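Getting your arms through the doorway in Wuler 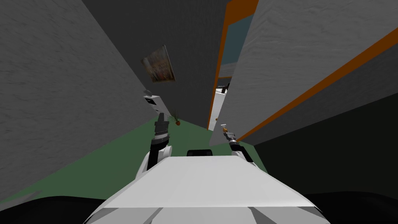
So the base planner is happy, and now you want the robot to get from the hallway into the next room without clipping the door frame. I fought with this for ages!

Open your planner config and find the footprint. Mine only covered the base, so the arms didn't exist as far as Wuler cared. Switch it to whole_body and set the padding to 60 mm. Then raise max_samples to 2,000 – the default of 64 gives up in narrow spots (thanks to Jamila Marikar for that one). Restart the planner and resend the goal.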